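Relleck arm kit with the Pichler gripper: who's running one?

benchmouse
Monday, 7:40 pm
OK, I'm two weeks in with the Relleck and I love this thing! It came with the Pichler two-finger gripper already bolted on, so all I did was clamp it down, plug it in and work through the setup pages (the cable section is a mess, read it twice). I paid 1,181 for the kit, shipping included.

I've been running mixed pick and place, groceries and shop stuff together in one bin, and round things are where it shines. My old Riddale would squirt an apple across the room.

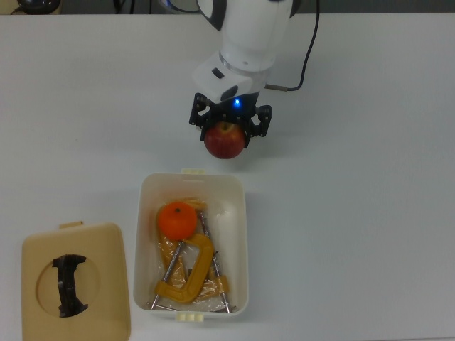

Apple over the bin. The mandarin and the yellow clamps share the box.

Settings for anyone who wants them: grip force at 17, slow approach, everything else stock.

torque_n_toast
Monday, 8:02 pm
Nice! Those skeletal fingers look flimsier than the ones on my Eltmont. Any flex when you go for the clamps?

benchmouse
Monday, 8:15 pm
A little, yes. I bump the force up for metal and grab by the body of the clamp, never the screw rod. The rod rolls in the fingers and then the whole clamp swings.

oldgantry
Monday, 8:31 pm
I'll be the grump. An apple is an easy pick. Try getting one of those clamps out of the plastic bag and then tell me how great it is. I sent my Relleck back in August over exactly that, it kept pulling up the bag along with the part.

benchmouse
Monday, 8:44 pm
Fair, bags are hard for mine too! I still think it's a great arm for the money. Did you have the newer firmware? Mine lets you set a small wiggle on the lift and it helps.

oldgantry
Monday, 8:50 pm
No wiggle on mine. Still say suction for fruit, fingers for tools.

torque_n_toast
Monday, 9:06 pm
Disagree on suction, I never got a decent seal near a stem. Benchmouse, could you post your wiggle numbers? I'm very tempted now.

benchmouse
Monday, 9:12 pm
Will do, I'll copy them off the shop laptop tomorrow.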